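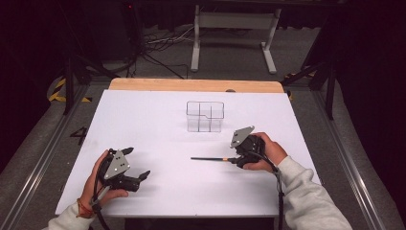 Clear divided holder on the white board, empty.

13 Sep 2025
Exit forms, second pass

Went back through the exit forms from the women who left the bench technician and junior engineer tracks. We have 52 forms in total, 40 from Clarnville and the rest from Standov. The first pass in July was done by me alone, with codes I made up as I went, and it shows. I had "family" as a single code. Reading it again, "family" covers a person whose shift was moved to evenings two weeks after she came back from leave, a person whose husband took a job in another city, and a person who wrote the one word "home" and nothing more. Those can't sit together.

New codes for today:

SHIFT: hours were changed, or the person asked for a change and was refused
RETURN: trouble after coming back from leave (lost project, lost bench, certification lapsed)
PAY: pay or grade
WORK: the content of the job, including being kept on record keeping and ordering
MOVE: left the area
BLANK: nothing usable

A form can carry more than one code except BLANK. I went back and forth on whether RETURN should be split, since a lapsed laser certificate is an administrative problem and a lost project is a decision by a supervisor. Left it whole for now. If it gets big I will split it.

Nurhan Uçar is second reader. She gets the forms with my codes hidden and we compare afterward. I asked her not to read my July notes first. She has already read them, so we will have to live with that. Her view is that the wording of the form pushes people to PAY, which is the first box on the page and the only one with an example printed next to it. I think she is right. Of the forms with the PAY box ticked, quite a few say nothing at all about pay in the free text and a lot about something else. For those I am coding from the free text and marking the box separately in column F.

Things that came up while reading:

Lapsed certificates. The clean room and laser certificates run for a year. Anybody on leave longer than that comes back without access and has to wait for the next course. At Standov the course is held when enough people have signed up, and on one form the wait ran to months. She wrote that she spent the time "doing everyone's purchase orders" and then applied elsewhere. I had her as WORK in July. Now RETURN and WORK.

Named authorship. More than one technician says she built or tuned a rig and was not on the paper. I have no code for this. It is under WORK for the moment with a star. Ask Nurhan if it should be its own.

Travel money. The Zudel grant pays up to 2,000 per person per year for conference travel, but technicians were not told they could apply. It says "research staff" on the page and nobody in the personnel office would tell me in writing if a technician is research staff. The Duman group read it as yes and sent theirs. Other groups read it as no. It is a small thing, but it is on 6 forms and would cost one sentence to fix. Draft sentence for the page: "Technicians and junior engineers are research staff for the purposes of this grant." Send on Monday.

Supervisor comments. Some forms have a box filled in by the supervisor after the person left. I am not coding from these. They are useful in one way, since you can see how far the two accounts are apart. One supervisor wrote "left for a better offer" on a form where the person had not yet found a job. I will keep a list of the mismatches but it should not go in the report with group names on it. At Clarnville there are groups with a single woman technician and anyone could work out who it was.

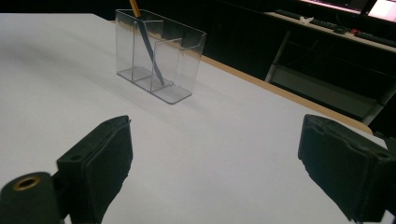 Sorting plan for the paper slips. Nurhan wants to do the comparison on paper instead of in the sheet, one slip per form, because in the sheet you see the neighboring rows and start matching them without meaning to. Fine by me. Each slip gets the form number on the front and the code on the back, no names, no group. Slips where we agree, slips where we differ by one code, and slips where we have nothing in common need to be kept apart until we have talked them through. The clear organizer has three compartments, so one for each, and the front wall is lower than the back, so the low numbers go in front where they can be read. Label the compartments in pencil on tape, "same", "one off", "talk". Anything in "talk" gets read aloud in full, free text first, boxes after. If we still don't agree it stays as two codes and we report it as not agreed. No tie breaker.

Agreement figure: plain percent for the summary, kappa in the appendix. With this few forms and this many codes the kappa will jump around, so I don't want it on the first page where it looks more solid than it is. Run it on the single strongest code per form. Write down which one is strongest at the time of reading, not later.

What we can't say from this. The forms only cover people who left. We have nothing on the women who stayed through the same shift changes and the same certificate gap, and nothing on the men who left, whose forms were thrown out at Standov under the old retention rule. Clarnville may still have theirs. Without them I can't claim that any of this falls harder on women, only that it is what the women who left wrote down. Last year's draft went further than that and we got a fair question about it at the meeting. Put the limit in the first paragraph this time.

Also the form itself was changed partway through the period. The old version has no box for hours. So a low count of SHIFT on the old forms means little. Split the table by form version before doing anything by year.

To do
Ask Clarnville personnel for the men's forms, same years, same grades
Print slips, cut, number
Nurhan reads Standov first, then Clarnville
Sentence to the Zudel grant page
Get the real dates of the Standov laser course, not from memory
Star code: decide on authorship
Check form 31, second page missing in the scan

Stopped after the Standov forms. Clarnville codes are in the sheet up to the end of the old form version, tab 3.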